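Section 4: Setting Up Reward Fulfillment in Drivik

This section assumes you have finished Section 3 and your campaign has closed. If it hasn't closed, stop. Drivik will let you start fulfillment on a live campaign, and I have yet to see a good result from it.

The guide covers the Kotmont edition of Drivik, the one most small comic publishers end up with. The sales page says the whole process takes an afternoon. Our first run, for the second Gukach collection, had 434 backers and took the better part of a week, mostly in steps 3 and 6. Plan for that.

4.1 Before you import anything

1. Export the backer list from your crowdfunding site as a CSV file. Pick the full export. The short one leaves out add-ons.

2. Open the file and look at it. Check that the postal codes still have their leading zeros. Spreadsheet programs like to remove them, and Drivik's address checker will pass a four-digit Massachusetts zip code with a green check mark.

3. Combine backers who pledged twice under different email addresses. There is a "Find duplicates" button. It finds people whose name, email and street address all match exactly, and those are the ones you would have caught anyway. Sort by last name and do it by eye.

4. Save a copy of the file somewhere outside Drivik.

CAUTION: Import overwrites. If you import a second file, any address corrections made inside Drivik are gone. The "Undo import" option in the menu brings back the old list without the corrections.

4.2 Building your reward tiers

5. Go to Rewards, then New Tier. Give each tier a name you will recognize on a packing slip at the end of a long day. "Signed HC + print" works. The funny name from your campaign page does not.

6. Add the items in each tier. A signed book and an unsigned book must be entered as two separate items, even if they come out of the same carton. The manual from the vendor suggests using one item with a "Signed" tag. Tags do not print on slips.

7. Enter the weight of each tier, packed. Weigh a real package with the mailer, the backing board and the tape. The built-in weight estimator put our 270-page hardcover in the same class as a floppy single issue.

8. If you offered sketches inside the cover, turn on "Personalized item" and type each dedication into the notes field. The field accepts long entries but prints only the first line. Keep names at the front.

Note: Drivik can email backers to ask for their dedication. The email goes out looking like a delivery scam, and plenty of people will treat it as one. Post an update on your campaign page first, so they know it's coming.

4.3 Signing order

The program has a feature called Smart Signing Queue, which claims to put your books in the most efficient order. As far as I can tell it sorts by pledge date. You may do better with this:

9. Sort by tier, highest number of personalized items first. Do the sketch copies while your hand still works.

10. Print slips in batches of 15. Larger batches get out of step with the stack of books, and the error doesn't show until the bottom.

11. Put each slip inside the front cover of its book before you sign it. Mark it complete in Drivik after the book is closed, and only then.

12. Let the ink dry. Paint markers on coated endpapers need longer than the label on the marker says. Test on a damaged copy and leave it overnight before you trust anybody's number, including mine.

CAUTION: Do not use "Mark batch complete." It also sends the shipping notice to everyone in the batch, and the setting that is supposed to turn this off applies only to batches created after you change it.

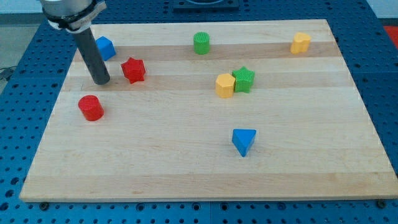
4.4 Labels and postage

13. Connect your postage account under Settings, then Carriers. Log out and back in afterward. The page will say "Connected" either way.

14. Run one test label for a domestic address and one for an overseas address. Check the customs form on the second. Drivik fills in "Merchandise" with no further detail, which some countries will send back. Change it to "Printed comic book."

15. Check how special characters print. We use the name Žukauskas as our test, because the default label font drops the first letter and leaves a blank box. Switching to the font listed as "Extended" fixes it on most printers. On ours it also moved the barcode up, so look at the whole label.

16. Buy postage in small groups. Refunds on unused labels are possible and slow.

4.5 If the counts don't match

Sooner or later the dashboard will show a total that disagrees with your stack. Ours once reported 889 items left to ship when every carton we had printed for the campaign held fewer than that. The cause was add-ons, counted once under the backer and again under the tier.

To check your own count:

a. Go to Reports, then Items by Backer. Ignore Items by Tier.
b. Export it and total the column yourself.
c. Compare it with the copy you saved in step 4.

If the export and your saved copy agree, trust them over the dashboard. If they don't, look first at backers you merged in step 3. A merge sometimes keeps both pledges and sometimes keeps the newer one, and I have not found a rule that predicts which.

Support replies to messages, in my experience, by sending a link to the article on clearing your browser cache. Clearing the cache has no effect on the count.

Returned packages and replacement copies are handled in Section 5. Leave the campaign open in Drivik until you have read it, as closed campaigns cannot issue new labels.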